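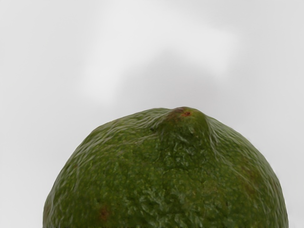 Resthorpe, Sunday, July 26, 2026

Figure 1. Upper part of a green avocado with the stem scar, computer rendering.

3. Exhibitor decisions at a regional trade fair

3.1 Setting and data

The Arano fair for kitchen surfaces and home fittings is held each October in two halls on the edge of Resthorpe. It is a small fair if we compare it with the large international shows, and most of its visitors are shop owners and interior planners who come from less than one day of travel. In the last edition 113 firms rented a stand. We sent all of them a written questionnaire after the closing day, and 44 firms returned it complete. Answers which were given only in part were not used.

The questionnaire asked how the firm had selected its stand size, how many new products it brought, and whether it intended to come again. It was prepared by Upadhyay and Vrabec and translated by Kaewmanee. The organizer gave us the floor plan and the list of rental prices, but did not see the single answers.

3.2 Stand size and position

Most firms told us that they had taken the same stand as in the year before. Price was named less often than we expected. Several firms wrote that the place near the entrance of the first hall is worth more to them than additional floor area, and one of them, Marinescu, gave up half of its area to obtain such a place. Firms in the second hall were less satisfied with the number of visitors, although they pay a lower rent. The difference was present for both old and new exhibitors, so we do not believe that it comes only from lack of experience.

3.3 New products

The firms were also asked if they plan the presentation of new products according to the date of the fair. Larger firms usually do this. Smaller firms, for example Darka, show what is ready, and prefer to invite their known customers to the stand by telephone. In the interviews made by Navarro and Luangrath, these firms described the fair mainly as a place to meet buyers, and orders were often signed some weeks later.

3.4 Limits of the data

The answers were collected after one edition only. Firms which were not satisfied may have had less interest to reply, and for this reason the intention to return is probably too high in our data. The rental prices are those of the printed list, and discounts agreed between the organizer and a firm are not known to us. Section 4 compares the replies with the floor plan.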